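Thread by Ravinder Fehr
September
Filed under: Robots & Automation

1/ Right, I promised a thread on what we've been up to at Hastamgate this summer. Short version: we've been teaching a robot hand to cope with flat, floppy things, and one small change to the training helped far more than I'd dared hope!

2/ Flat stuff is horrible for robots. A mug has a handle and a nice fat body to grab. A sheet lying on a table gives you a thin edge and not much else (try picking up a playing card in gloves and you'll feel its pain).

3/ Our old method, Lemieux, learned from 3000 demos, all weighted the same. Thaddeus Zamora wondered if most of the useful bits were hiding in the moment just before contact — so we marked that moment in every demo and let the model practise it more.

4/ That's the whole trick. We call the new version Flumatetti. Same hand, same demos, same wrist camera.

5/ We gave each version 397 tries at lifting a flat panel. Lemieux managed 40 per cent. Flumatetti got to nearly 70! I made Thaddeus run the scoring script again before I'd believe it.

6/ Glare is still a pain. Of the tries I've gone back through by hand, 37 failed with a bright patch on the panel, and the hand just dithers. Shadows bother it much less, which surprised me.

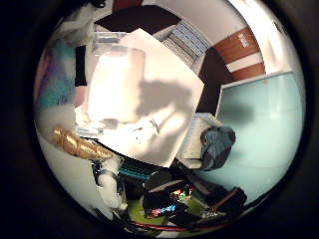 7/ Does it need a special camera? Any small wide-angle one at the wrist should do, as long as you use the same model for the demos and the tests.

8/ Next we're trying the Fendaneck hand, which has shorter fingers and a much weaker grip. Write-up to follow once Thaddeus stops fiddling with the plots.

Contact | © Ravinder Fehr | Back to top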